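Woldale yellow parts bins, after a few months of sorting

I bought these because I was sick of losing motors. That's the whole story. I take apart dead gadgets for the bits inside (printers, toys, an old Rarnum fan that quit on me), and for years the bits went into coffee cans, where they got tangled with each other and I'd end up fishing around with a pencil at midnight looking for one little connector. My friend Tomás Tavares has had Woldale bins on his bench forever and kept telling me to just get some, so in May I finally did.

First thing you notice is the yellow. It is VERY yellow! My wife asked if I'd robbed a preschool. But I've come around to it completely, and I'd now pick it over the gray ones every time. Most of what I sort is black, silver, blue or red, and all of those jump right out against yellow. Thin black leads especially. On my old dark mat those might as well have been invisible.

The inside is glossy, and I go back and forth on that. It wipes clean in two seconds and crumbs of old solder don't stick, which I love. The downside is glare. If you have a strong light overhead you get a bright patch on the plastic, and I've had to tip a bin toward me more than once to see what was in it. I moved my Meton lamp over to one side and that mostly fixed it, but if your lights are in the ceiling, think about it before you order. 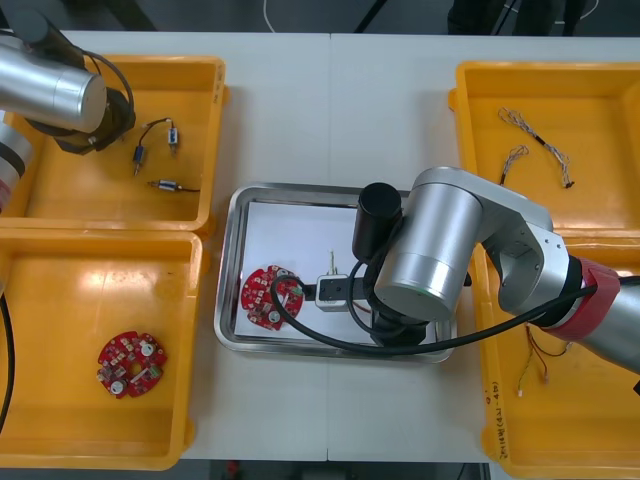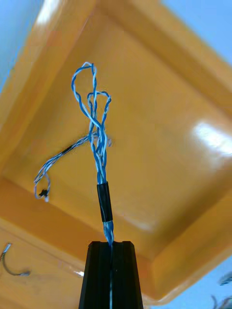
My layout is bins on both sides and a steel tray in the middle with a sheet of white paper in it. Do the paper thing, seriously. Everything unsorted gets dumped on the tray, and from there it goes left or right. Boards get a bin of their own so nothing with a sharp metal end scratches them. Small round parts with leads go in another, and I try to keep just a few in there at a time so the wires don't start hugging.

Wire is still the weak spot, and I can't really blame the bins for it. Twisted pairs do whatever they want. A blue and white bundle with a bunch of loops at one end will grab any loose lead that comes near it, and then you lift one thing and get three. I started giving wire its own bin and that's made a big difference, though I do wish Woldale sold a divider. Fuseini Nyarko cut some out of cardboard for his set and they work fine, they're just ugly.

I also tried the Owusu bins before these, and sent them back. Nice plastic, but the sides were so tall that I couldn't get my hand in flat to pick up anything tiny. The Woldale ones I can reach into without banging my knuckles, and they don't skate across the table when I drop something in.

Complaints: no lids, and the label stickers they come with peel off if you look at them funny. I use masking tape now. I've sorted something like a whole closet's worth of junk through this setup and no cracks so far, so I'll probably order another set when I get to the box of dead radios in the garage.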